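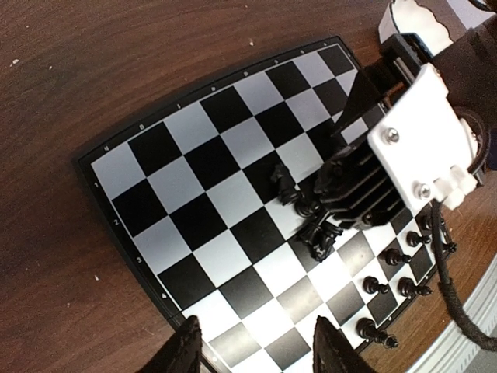

Wrist view, black pieces on the board, second arm over the pieces.

3 min read

May, late evening

What a day! The new planner is in and I can't stop grinning. Alvar Solberg merged his collision branch into Skevell after lunch, so both arms now share one world model and each treats the other as a moving obstacle. Before this we locked the whole board for whichever arm was moving - safe, but painfully slow.

The knight is my favorite test piece. Its head isn't symmetric like a pawn's, so the grasp sampler has to care about yaw, and the old one simply didn't. I rewrote the scoring this morning (169 lines, most of them deleted again by dinner) and replayed 1000 saved grasps through it. Only 9 came back with the wrong yaw!! I ran it twice because I didn't believe it.

Perception is the weak spot now. A piece on its side still gets labeled as a pawn standing one square over, and the shadow under the gripper eats the edges of anything black on black. Alvar wants to fuse both wrist views. I want to try the printed numerals on the border as anchors first - cheap, and they're right there.

Tomorrow: log joint torques, fix the timestamp drift, write back to the Neltville people about the Slanina driver.

2 comments · 9 shares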